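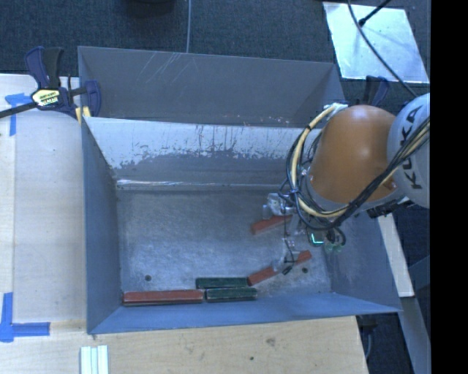 Software and Automation | Interview

"The planner must be allowed to say no"

Two metal bins, five blocks and a KUKA arm: with a setup like this, a small software team has been testing Hidine, its grasp planning tool. The team works under the name Carance and builds software for companies that buy their robots elsewhere. I spoke with the engineer who leads the planning work. He prefers that the tool gets the attention, so he asked me to leave out his name, and I agreed.

My first question was why a company would still study bin picking, which many people consider finished. He did not agree with the word.

"It is finished for the parts that were tested," he said. "You buy a system, it works for your part. Then your part changes in July and you call the supplier again. We want that the person in the factory can change the planner without calling anybody."

Hidine started as an internal script for comparing two grasp planners. It read the log of a run and marked the moments when the planned path and the executed path were different. Later the team added a second layer, called Plumance, which takes the depth data and gives back a list of possible grasps, each with a score and with the reasons for the score. The reasons are what he likes to talk about most.

"A score of 0.8 tells me nothing. I want to read that the grasp lost points for the distance to the wall, or for a neighbor block. If I can read this, I can argue with it."

I asked him which scenes give the planner the most trouble. I expected to hear about high piles. He answered that two blocks of the same color, lying side by side, are often worse.

"If the long edges are close, the segmentation likes to make one big block from two small ones. Then the planner puts the grasp in the middle, exactly on the gap. In the log everything looks perfect. The score is high, the path is free. And the fingers go down on two objects."

The color itself helps less than a visitor may think. The team first used it to separate the blocks and later removed it from the main method, and it now serves only to check the result. Customers have gray parts in gray bins, he explained, and a method that needs red and green would be of little use to them.

The bin is its own problem. Scuffed metal gives reflections, and a bright line where the wall meets the floor can appear in the depth data as an edge which does not exist. For a long time the team tried to filter these points out. Now they keep them and give each point a confidence value, and the planner decides how much risk it accepts.

"Filtering is a decision that you make too early," he said. "After the filter, nobody downstream knows that there was a doubt."

The largest part of our talk was about motion near the walls. The gripper must go between sloped sides, and the arm brings its cables with it. Most collision models contain the links of the robot and the gripper, but the cable bundle is often left out. In Hidine it is represented by a chain of simple capsules, which follow the joints with a small delay. He admitted that this is not physics.

"It is a lie, but a useful lie. The real cable moves in another way each time. We make the capsules a bit fat, and we lose some grasps in the corners. I accept this."

How many grasps are lost? For the last comparison the team replayed 2,069 recorded scenes with the cable model and without it. He did not want to give a percentage, as the result depends too much on the shape of the bin. He did tell me that the planning time went up by 11 milliseconds, and that he had feared 40.

Replaying is central to how they work. Each change in the code must pass a set of 1,000 stored scenes before it may run on the arm. The set was put together with Eglītis, a partner company which writes the simulation side, and it is kept the same between releases. When a new kind of failure is found on the real robot, it goes into a separate set, and the two are merged only with a new version number.

"At the beginning we added the failures directly," he said. "Then the numbers went down and we did not know if the software was worse or the test was harder. It was a stupid month."

Near the end I came back to the sentence which is now the title of this text. In the older version, the planner always returned its best grasp, also when the best one was poor. The current version can return nothing, together with the reason. The control program can then ask for a new view, or choose another object first.

Some customers did not like this, he said, and they asked for a switch to turn it off. The switch exists – it is in the configuration file, with a long comment next to it.

The next release will make the score weights editable while the program is running. He would also like to rewrite the log viewer, which still has parts of the first script in it, but for this there is no date yet.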